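Privilthorpe
Tables & Work Surfaces
Home / Worktables / Wynne

Wynne Worktable in Pale Gray, with Clear Cover Sheet

Made for us by Brolari
Top: 63 inches long, 34 inches deep
Finish: smooth, matte, pale gray
Cover sheet: clear, 40 mil, included
Price: $597
Availability: in stock, ships in two boxes

We've sold a lot of tables over the years, and if you had told me when we opened the shop that the one people write to us about most would be the plainest of the bunch, I'd have had my doubts. But the Wynne has a way of growing on a person. It's a big, quiet, light-colored surface with nothing fancy going on, and once you've had one in the sewing room or the garage or the back half of the kitchen you start to find that everything gets carried over to it. Patterns get cut there. Lamps get taken apart there. Somebody's science fair volcano is drying on ours as I write this, and I've been told not to touch it.

The color is the first thing folks ask about, so let me spend a minute on it. Brolari calls it pale gray, and on a cloudy morning that's just what it looks like. In a bright room it goes nearly white, and I've had customers swear there's a bit of lavender in it toward evening. I think a lot depends on your walls and your bulbs (ours are the warm kind, and they change everything!). If you're matching it to cabinets you already own, please order the sample chip before you commit. The chip is free and it comes in a regular envelope, and you can carry it around the room for a few days and look at it at breakfast and again after supper.

The finish is smooth and has very little shine. That matters more than you'd think when you're doing close work under a lamp. I used to do my beading at an old glossy dining table and had to keep shifting my chair to get away from the glare, and by the end of the night I'd have gone halfway around it. On the Wynne I can sit in one spot. Small dark parts show up nicely too – screws, snaps, needles, the tiny springs that jump out of ballpoint pens – and you'll find them a good deal sooner than you would on wood grain.

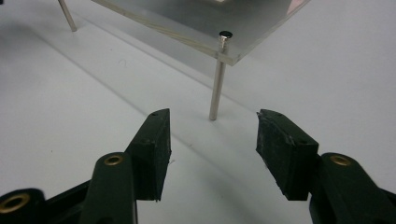 Hiyori Onishi wondered whether a top this light would show every pencil mark, and said that after a winter of drafting on hers the pencil came up with a damp cloth, but a blue marker had needed two tries and some patience. She would still choose the pale gray again, she wrote, and only wished she had put the cover sheet on from the start.

We do hear that last part quite a bit, so on to the sheet.

About the cover sheet

Every Wynne comes with a clear sheet to lay over the top. It isn't glued or clipped. You set it down where you want it and it stays by its own weight, more or less, and when you'd like the bare table back you lift it off and stand it behind a door. The bare surface is nicer for paper and cloth, in my opinion, and the sheet is nicer for anything involving paint, paste, blades or children. I keep mine at one end of the table and leave the other end bare, and I slide it along depending on what I'm up to.

The standard sheet is smaller than the top, on purpose. We tried a full-size one in the early days and it was a bear to carry through a doorway, and it wanted to drag everything along with it whenever you bumped the edge. If you do want full coverage, order a second sheet and lay the two of them side by side.

Now, the sheet is shinier than the table under it. A window or an overhead light will reflect in it, sometimes as one long white streak, and if you're working near that streak you'll want to turn the sheet a little or pull your lamp over. It takes about as long as straightening a placemat.

It will also scratch. I'd much sooner you heard that from me now than found it out on your own and felt cheated. A clear sheet that people work on picks up fine lines and cloudy spots, and you see them best wherever the light lands on it. With the light coming from somewhere else you may hardly see them at all. The sheet is there to take that wear in place of the tabletop, and we carry replacements for exactly that reason.

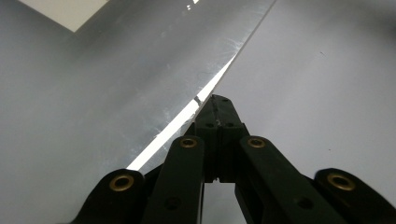 Clear sheet on a pale gray surface, with fine scratches and smudges around the bright reflection.

Keeping it clean

For the tabletop, use a soft damp cloth and a drop of dish soap, then a dry cloth. That's what I do most days and it's plenty. For pencil, try the damp cloth before you try an eraser. For glue, let it set, then lift it with a fingernail or an old plastic card. Please keep scouring pads away from it, even the ones that claim to be gentle. They'll polish a shiny patch into the matte finish, and there's no way to buff it dull again.

For the sheet, shake or brush off the grit first and then wipe. Grit under a cloth is where half the scratches come from, I'm convinced. We sell Prerus cleaner in the pump bottle, which works well on smudges and fingerprints and doesn't smell like much of anything. Skip anything with ammonia in it. Wipe the underside too when you think of it, and the table beneath, and let both dry before you put them back together, or you'll get those wandering foggy blotches that look like a map of somewhere.

Paper crumbs and thread love to get in under the edge. Run a hand along the tabletop before you lay the sheet back down and you'll catch most of them.

Heat and sharp things

Neither the top nor the sheet is meant for hot pans, irons or glue guns set down on their noses. Use a trivet or a wool mat. For rotary cutters and craft knives, put a proper cutting mat on top of the sheet. The sheet alone will put up with a slip now and then, though it'll carry the line afterward.

Putting it together

The top comes in one box and the legs in the other, and they don't always arrive on the same truck, so don't worry if you get legs in the morning and have to wait for the rest. You'll want a second pair of hands for turning the table upright. Build it upside down on a blanket or the flattened box, snug all the bolts by hand, then go back around with the hex key in the bag. If you tighten each corner fully as you go, the last leg will fight you.

The clear sheet travels in the same box as the top, between two layers of paper, with a thin protective film on each side. The film can be stubborn at the corners. A bit of tape pressed on and pulled up will get it started, and after that it comes away in one long satisfying piece.

Questions we get

Does the sheet slide around?
A little, if you lean on it hard from one side. Gobnait Tierney puts a dab of removable poster putty under each corner of hers and says it hasn't budged since December.

Can I cut the sheet down?
Yes. Score it deeply with a plastic cutter against a metal ruler and work slowly, and smooth the cut edge with fine sandpaper afterward. We can't take back a sheet that's been cut.

Can I write on it?
Dry-erase markers are fine and wipe off easily if you don't leave them for weeks. Try your marker in a corner first, though, as they're not all made alike. Lots of people slip a chart or a knitting diagram underneath and mark their place on top, and I do this myself with my grandmother's quilt layouts.

Will the top fade or turn yellow?
Ours sits by a south window and I haven't noticed any change. I do move the sheet from time to time so that the whole top gets the same light.

Is one person able to move it?
Around a room, with felt pads under the legs, yes. Up a flight of stairs, please call a friend.

Ordering and returns

The Wynne is $597 with one clear sheet. Extra sheets, sample chips, felt pads and Prerus cleaner can be added from the cart. If the table isn't right for your room you can send it back in its boxes, so do hang on to them until you're sure, and kindly put the paper back around the sheet before you pack it. Scratches on the sheet from ordinary use won't hold up a return of the table itself.

If you're torn between the Wynne and one of our darker tops, write to us and tell us what you make and what the light is like where you make it. We read all of those letters, usually with coffee, and answer them in the order they come in.

Add to cart
Order a sample chip
Replacement cover sheets
Back to Worktables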